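**Trokton amplía su archivo de demostraciones manuales con tareas hechas en viviendas**

Abril de 2024 – La empresa Trokton ha incorporado 2947 demostraciones nuevas al archivo con el que entrena su programa de manipulación, Suvarna. Todas se grabaron con pinzas de mano, sin brazo robótico: una persona sujeta la herramienta, abre y cierra los dedos y hace la tarea a su ritmo mientras la cámara montada en la pinza registra el movimiento.

El trabajo se repartió entre 15 viviendas y lo coordinó Josefien Van Damme. Hasta diciembre, el equipo grababa casi siempre en el laboratorio, sobre una mesa blanca y con piezas de plástico. Los modelos entrenados así fallaban al pasar a telas, envoltorios con brillo o superficies blandas.

«Un colchón cede cuando apoyas la pinza, y una mesa no. Eso hay que enseñarlo en una cama», explica Van Damme.

Una de las tareas de la nueva serie consiste en trasladar dulces y bollería envasados entre una colcha y una caja de cartón. Quien hace la demostración coge los paquetes de uno en uno y puede elegir el orden.
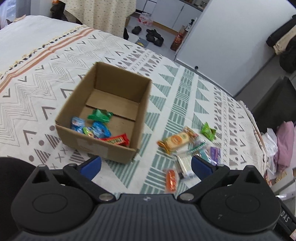
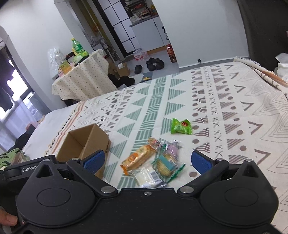
*La pinza de mano, con almohadillas azules en los dedos, sobre la colcha estampada. En las dos imágenes se ven la caja abierta y varios productos envasados.*

Según Ruben Vandenberghe, responsable de los datos, los envoltorios transparentes son los que más repeticiones exigen. Los dedos resbalan en el plástico y hay que cerrar la pinza más despacio que con una caja o una botella. El equipo descartó las tomas en las que la mano libre tocaba algún objeto – una costumbre difícil de quitar, reconoce – y volvió a grabarlas.

Cada participante recibió una formación de nueve horas antes de empezar. Ayuba Ayaaba, que se encargó de impartirla, pide movimientos continuos y una breve pausa antes de soltar cada objeto. Las demostraciones por control remoto, que Trokton también utiliza, se reservan para las tareas con dos brazos y siguen haciéndose en el laboratorio.

La empresa probará el modelo resultante en siete tareas domésticas, entre ellas la de la caja. Los resultados se publicarán en diciembre.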